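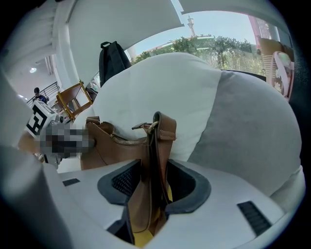
## 4. Collecting Demonstrations by Hand

### 4.1 Why we moved the gripper off the arm

Our first demonstrations for Jullitden were given by remote control. The operator sat at a desk with a pair of handheld controllers and drove the arm through each task while watching two video feeds. The data was clean, and every recorded motion was one the arm could repeat, but the pace was painfully slow. Picking up a stiff box was fine. Picking up anything that sagged or folded meant a long series of tiny corrections, and those corrections ended up in the data. A policy trained on them learned to hesitate in all the same places!

The hand-held gripper changed this more than any other choice we made. The operator holds the tool, walks up to the object and does the task at close to natural speed. The camera on the tool sees nearly what the camera on the arm will see later, since both carry the same wide lens at the same distance from the fingers. We kept the remote-control setup for tasks where the arm's own reach is the hard part, and compare the two sources in Section 4.4.

### 4.2 Soft goods

We were most excited about bags. A bag has a body that gives, straps that move on their own, and metal parts that are stiff and slippery. Where you take hold of it matters a great deal. A grasp low on the body lets the top flop over, and a grasp on the strap alone gives almost no control over where the bag ends up.

Figure 4 shows a brown leather handbag held upright between the two finger pads, with its gold zipper running along the top seam and a strap tab folded over on the right. The pads are hollow cups with a textured lining. We tried flat pads before these, and leather slid out of them far too often during pilot sessions. With the cupped shape the walls can wrap a little around a thick seam, and operators told us that they stopped squeezing so hard.

The large cushion behind the bag brings up a second point. Soft furniture is difficult for a policy that leans on color and outline, because a pale, rounded mound looks different from every angle and offers few sharp edges. It also takes up a lot of the view when the tool is close. We did not clear such things away. Policies trained only on tidy backgrounds did poorly as soon as we put a blanket or a pillow near the target, and mixing in cluttered views was the simplest cure we found.

### 4.3 Recording procedure

Each session covered one kind of object in one room. In total we recorded 249 sessions, and no operator did more than 5 in a row before taking a break. Tired operators move differently: their wrists drop, and they start to drag objects over surfaces they would otherwise lift them clear of.

Before a session the operator read a short task card. The cards name the object, the starting surface and the goal, and leave the grasp open. Jelle Van Rooij wrote the first set with exact grasp points marked on little drawings, and we dropped those after the pilot. People followed the drawings so closely that all their demonstrations looked alike, even when the object had been turned around and another grasp would have been easier. Without the drawings the data became messier and a good deal more useful.

Operators were asked to do the following:

- start with the object in view and the fingers open
- approach without stopping, if they could
- hold the object still for a moment once it was gripped
- keep going after a slip, and press the side button to note it

The last item deserves a word. Early on, operators would stop and throw away any recording in which the object slipped. That left us with a set of perfect grasps and no sign of how to recover from a bad one. Once slips were kept and marked, the trained policy began to try again by itself when a strap pulled free – a lovely thing to see the first time.

Tool position was recovered from the camera together with printed black-and-white markers. Tracking held up well in bright rooms with plenty of detail. It was weaker when a single plain object filled the view, so we used the Flunico smoothing filter on those stretches and dropped a recording if the recovered path jumped. Large windows turned out to be less of a problem than we had feared. We fixed the exposure at the start of each recording, and the objects near the tool stayed readable even when it was bright outside.

### 4.4 Comparison with remote control

For the comparison we trained two policies on the same bag-lifting task, one from 500 hand-held demonstrations and one from 40 given by remote control. The unequal counts are deliberate: they reflect what one operator could produce with each method in the same working time. Both policies used the Vosura network without changes, and both were tested on bags that were absent from training.

The hand-held policy was better on every soft bag. It approached faster, and it chose grasps near the top seam on its own. The remote-control policy did better in one setting, the deep shelf, where the human arm can bend in ways our robot cannot and some hand-held paths had to be thrown out as unreachable. We now check reach during recording, using a small light on the tool that changes color when the arm could not follow. Operators got used to it quickly, and the next version of the Brzozowska set, begun in March, uses it throughout.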